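Collecting fruit pick examples with a hand gripper, same table or several?

kmollel_binside
Posted 28 July 2020

We are gathering examples for a small picking model. The task is simple: take one piece of fruit from the table and put it in the tray. I have two people recording with hand grippers and we have 1621 usable takes from our room at Langat. The model does well there and badly anywhere else. Should I keep adding takes in the same room, or start over somewhere new? Bananas are the worst. It closes too high, near the stem.
Kanini Mollel

fuvv_tom

Don't start over. Keep what you have and add rooms. We had the same trouble at Fuvville and three more rooms did more for us than another month on the first table. Move the tray between takes too, and turn it. If it always sits square to the edge the model learns that and nothing else.

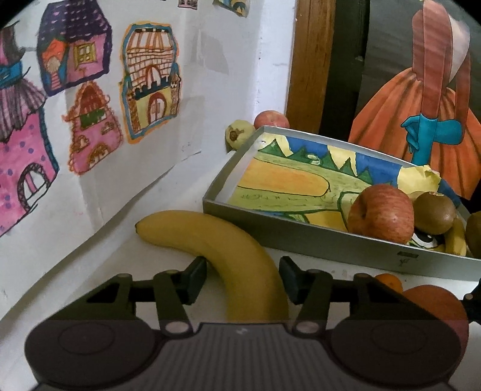

Does each take need its own written label?

One short line per batch is enough when every take in the batch is the same task. Write separate labels only if the goal changes, for example fruit into the tray in one take and fruit out of it in the next.

For the bananas, check where your people are gripping. Ours had seven different habits between two of them. We settled on the middle of the curve, fingers coming in from both sides, and threw out the March takes that didn't match.

Famthorpe_lab

Agree with most of that, but I wouldn't throw takes out so fast. A high grip that still ends with the banana in the tray is a good example. Drop the ones where it slips — or put them in a separate folder, you may want them later.

Also check that both grippers open to the same width. Ours didn't.

binside_r

more data. works every time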